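About Us

Maltden Robotics Club

Maltden is an after-hours robotics club for high school and community college students in Allusby and the towns nearby. We started as a class. Leonora Pascual was teaching an evening course in basic electronics, and when the term was over a handful of her students kept turning up at six o'clock anyway, so she kept unlocking the door. By the next fall there were 11 of us, we had a name (it's the street the first workshop was on, nothing grander than that), and somebody had painted a sign.

These days we have 86 members on the books, and on a busy evening you may have to wait your turn for a soldering iron. You don't need any experience to join. Plenty of our members had never held a screwdriver when they first came in, and a couple of them now run the beginner sessions and are much more patient about it than the grown-ups!

What We Work On

For our first few years we were mostly a competition club. We built small wheeled robots that pushed blocks around a mat, and we took them to the Plellholm meet every spring, where we have finished everywhere from second to dead last. We still go, and we still love it.

The bigger part of our calendar now is the household project, which Ajith Varghese brought to us and which has rather taken over. The idea is that a robot can learn an ordinary chore from people doing it, so our students do the chore over and over with hand-held grippers, and the recordings become the lessons.

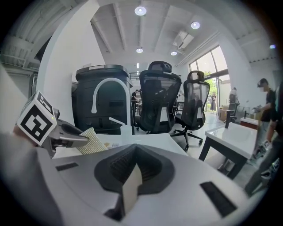
Ajith likes to begin new students on the dull jobs. There is a good deal of charging, labeling, checking that the recording has saved, and writing things in the log, and he feels (we've come around to it) that you understand a project much better once you've done its paperwork. After that everyone works through the same starter set of 30 short tasks before choosing one to make their own. Gintarė Dambrauskienė looks after the software side and holds a help hour before each session, so if your laptop is being stubborn, please come early and bring the charger.

We try to pair an older student with a newer one. It slows things down a little, but people do get to know each other that way, and several of our best ideas have come from a newcomer asking why on earth we do it like that. 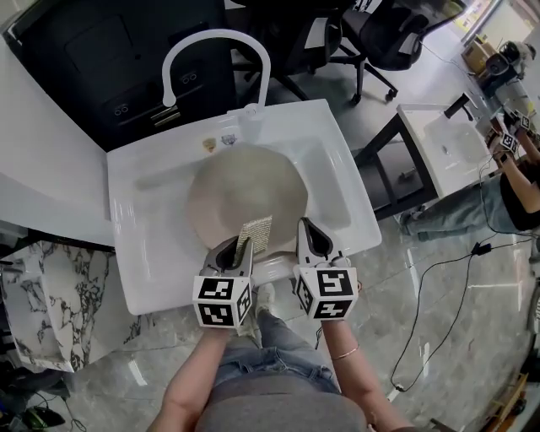 Dishes are the long-running favorite, and the washing-up group has its own page in the log, its own opinions about scrubbing pads, and a standing argument with Přemysl Kuruc over how long a single recording ought to be. Přemysl says 60 seconds. The group says it depends on the plate. We expect this to be settled sometime after everyone has graduated.

Joining

New members are welcome in September and again in January. Write to Aušra Jankauskaitė through the contact page, tell her a bit about yourself, and she'll set up a visit. Families are welcome to come along and look around. There's a small fee each term, and the Acheampong Fund covers it for any student who asks, with no forms to fill in.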